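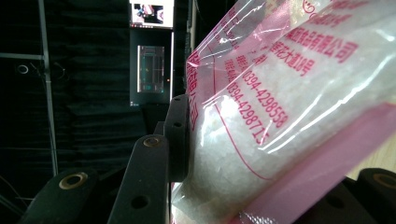 Been using the Millov hand-held gripper kit for 6 weeks now and a few people asked what I make of it. Thread, mostly about the hardware, a bit about the software and what you pay.

What you get: a pair of grippers, left and right, straps, cables, a charger and a hard case. Bangera sell it in the UK. Ours came on a Sunday evening, which I didn't expect, and the case had a cracked latch. They sent a new latch. Fine.

You hold one in each hand and do the job yourself, and the recordings go off to train a policy for the arms. I'd used a single-handed kit from Stunutero before this. Two hands is a different job. Anything with a bag or a lid wants the second hand.

Build first. Black fingers, matte finish, brass bushings at the joints. No play in ours so far. The Stunutero fingers had plain holes and went sloppy within a month. If you only read one post, that's the main reason I'd pick this kit over the old one.

Weight. Each side is 294 grams on our kitchen scales without the cable. You don't notice for the first half hour. After an hour you notice it in the wrist. We do 25-minute blocks and swap people.

The straps are too long for small hands. Ours have been taken in with a few stitches. Bangera say a shorter strap is coming but wouldn't give me a month.

We've been doing food packaging, as that's what the customer wants. Coarse crystals in clear bags, soft printed film packs, little boxes with lids. I thought the bags would be the worst. Heavy bags are easy enough, you get the fingers against the side and lean in.

What does go wrong is glare. Shiny film under our lights throws white streaks and the tracking drifts. Turning the lamp to face the wall fixed most of it. The manual has half a page on lighting and none of it covers this.

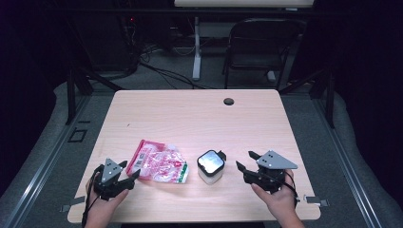 Flat packs are harder than full ones. A full pack gives you a side to push on. A flat crumpled one slides away from the tips unless you come in low and pinch a fold. Took us most of a day to get that reliable, and it's still the slowest item on the sheet.

Small boxes are no bother. Open wide, come in level, close. The only thing to watch is catching a lid with the top of a finger on the way down.

Tip for the table: clamp it. We lost a morning of recordings to a top that moved a few millimetres each time somebody leaned on it.

Cables. This is my main complaint. They hang off the wrist and go over the table edge, and if you reach across yourself they drag. Monden do a wireless version of much the same thing. I tried it at their open day in July and it was nicer to move in, but it dropped out twice while I had it on, so I'm not in a hurry to change.

Software: does what it says. Starts recording when you squeeze both sides together, stops the same way. You'll trigger it by accident in the first week. There's a setting to make the squeeze longer, under Input and not under Recording where you'd look for it.

Numbers for those who like them. We kept 201 takes from the first full week. Most of the ones we threw out were glare or people stopping too early. Second week was better and I stopped keeping a tally.

Support gets 5 out of 5 from me. Emails answered the same day, by a person who had clearly used the thing.

Price: Bangera quote per site so I won't post ours. Ask for the spare finger set to be included, they said yes to us straight away. Fingertips are the bit that wears.

Would I buy it again? Yes, for two-handed work on a table. For walking about with it – no, the cables would drive you mad.

Someone asked whether the Stunutero case fits these. It doesn't, the foam is cut too narrow. I'll put up the strap measurements when I've got a tape to hand.

Contact | © All posts belong to their author | Back to top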